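living room day. the big one. been putting it off since January

started on the sofas. every cushion off, hoovered down the sides, found 2 pens and a Nordin loyalty card I cancelled ages ago

whoever invented carved wooden furniture has never had to dust any. old toothbrush for the twiddly bits. takes forever

Gudedach polish is fine on the legs but DON'T use it on a glossy table top. smears. plain damp cloth then a dry one, done

someone on here asked if I hoover first or pick up first. pick up first!! learnt that the hard way, wrapper round the brush roll, 9 minutes with a pair of scisors

rule in this house now – bin comes to the rubbish, rubbish doesn't go to the bin. small one, bag folded over the rim, carry it round with you

living room, rubbish stage: 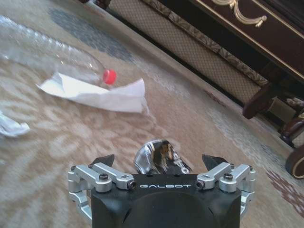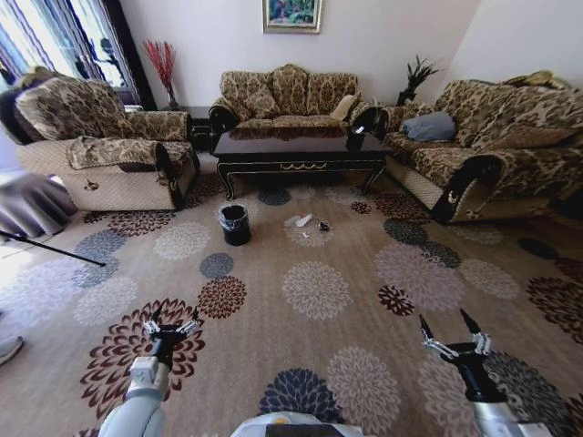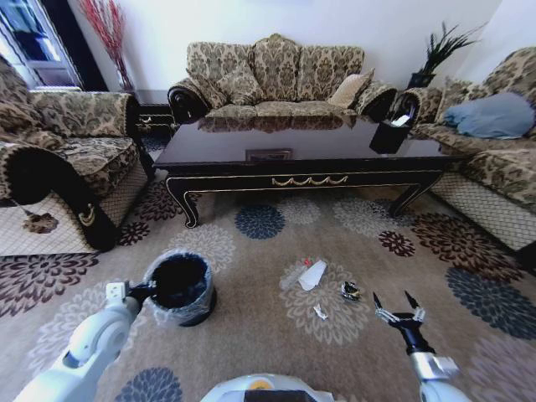 bottles I do seperate, squash them, lid back on, recycling

next is the carpet itself. got the Pluvano powder, says leave it up to 4 hours, I'll give it 2 and see. last time I rushed it and the room smelt like a swimming pool

also want to shift the armchair and do underneath. dreading it

kettle on first though. back in a bit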